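# The Gear Club

At 6:30 in the evening the downstairs lab at Sutura Community College sounds like a kitchen before a big dinner. Somebody is hunting for a hex key. Somebody else is reading joint angles out loud to a laptop. And at the far end, on a dark mat, a robot arm is learning to put a gear on a peg.

It looks like such a small job! A toddler does it with plastic rings. But spend an evening with the Goleck Club, the college's student robotics group, and you start to see why seven students would give up most of their fall for it.

"People come in and ask when it's going to do something hard," says Erick Khaemba, the second-year mechanical technology student who runs the arm side of the project. "Then I hand them a pair of salad tongs and a gear and tell them to try it with one eye shut."

I tried it. I got one on after a long fight, and I'm pretty sure I bent the tongs.

The club is getting ready for the Zollard Assembly Challenge, a regional contest for two-year colleges that sets one task a year and lets teams solve it any way they like. This year's task is a simple gear train. Steel gears start out scattered, the robot picks them up one at a time, and each has to end up where it belongs, sitting flat, with its teeth meshed into its neighbor's. Teams get the rules in the spring and the finals are in the winter, so October is when things get serious.

The students began with computer simulation, where everything went beautifully. Gears slid onto pegs like butter. Then they moved to real metal, and real metal had opinions. A gear picked up a hair off center hangs at a slant. A slanted gear catches the lip of the peg and stops. Push harder and it jams; let go and it rolls away under a bench, where Khaemba keeps a magnet on a stick for exactly that purpose.
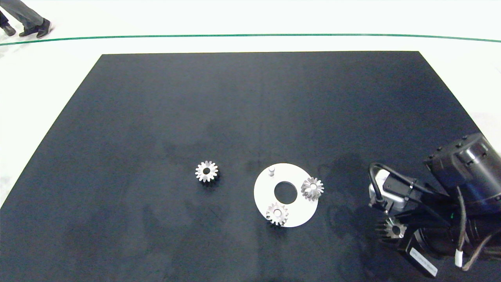
Nilton Nina, who came to the club from the college's machining program, took on the problem of the slant. His answer was a little wiggle. When the gear touches the peg, the arm makes a tiny spiral, feeling for the spot where the resistance drops away, and only then does it press down. He got the idea from watching his own hands on a lathe.

"You never just shove a part on," he says. "You sort of ask it where it wants to go. So I filmed my fingers doing it, and we tried to write that down as code."

The first version of the wiggle was so energetic that it knocked everything else off its mark. The group still has a recording of it, and they will play it for you with very little encouragement. The current version is gentle enough that you have to lean in to catch it, and when a gear drops home there's a small, bright click that makes the whole room look up. I found myself holding my breath for that click all evening.

Then there's the meshing. Getting a gear over a peg is one thing; getting its teeth to slip between the teeth of the gear next door is another puzzle entirely. Iveta Brabec, the youngest of the group, handles this part, and she keeps the log. Every attempt goes into it, good or bad, with a note in her own shorthand. "TT" is tooth on tooth. "LN" is leaning. "??" is, well, just that. On the night I visited, the log stood at 1387 attempts, and she could tell you a surprising amount about what they had in common.

The biggest lesson so far, she says, was to stop treating every grasp the same. If the gripper closes across two tooth tips, the gear sits steady. If it closes on a tip on one side and a gap on the other, the gear can turn a little in the fingers, and everything after that is off. So now the team looks closely at how the part is sitting in the grip before the arm goes anywhere. That means a lot of time staring at close views from down by the fingers, arguing happily about a degree here and a degree there. 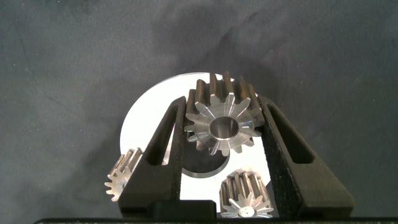 ## "Let them break it first"

The club's adviser, Mohandas Fernandes, spent years servicing packaging machines before he started teaching, and he has a gift for staying out of the way. He sits on a stool with a mug of tea and answers questions mostly with other questions. When the arm stopped dead halfway through a run, he didn't move.

"What changed?" he asked.

Nothing had changed, everyone agreed. There was a pause.

"I changed the speed," said a voice from behind the laptop.

The voice belonged to Dušan Jurčo, who writes most of the motion software and is always in favor of going faster. He has a running argument with Brabec on the subject. Zollard scores both time and accuracy, and Jurčo is sure there are points to be had in the long moves between pickup and placement. Brabec would like to see a full run finish cleanly before anybody touches the speed setting again. They've settled, for now, on a rule: six clean runs in a row earns Jurčo one notch faster. At the time of my visit he had earned two notches and lost one of them.

Fernandes likes the argument. "That's the same talk they have on every factory floor in the country," he told me while the arm went back to its starting position. "Better they have it here first, when the only thing at stake is a gear."

What struck me most was how much of the work is done by hand. Between runs, somebody resets the parts, wipes down the gears and turns them to some new angle so the arm can't get lazy. The students take turns at this, and they're devious about it. Nina has a reputation for the meanest layouts. Khaemba has started writing down the especially awful ones so they can be set up again later, once everyone thinks the problem is solved.

## What comes next

The club shares its results with a group at Sumampouw Technical, a rival school a couple of hours north, and the two swap notes on a call every few weeks. It's a friendly rivalry — mostly. Sumampouw's team is working with a softer grip and a slower approach, and Jurčo would very much like to know their times. They haven't told him.

Three of the Goleck students graduate in the spring. Nina already has his eye on a job in machine setup. Brabec, who has another year to go, wants to use the log for her final project, and she's begun cleaning up the shorthand so that people other than Brabec can read it.

I stayed later than I'd planned. Just before nine, Khaemba ran the sequence one more time. The arm came down, paused and did its little circle. Everybody went quiet.

Click.

"Write it down," said Brabec, who was already writing it down.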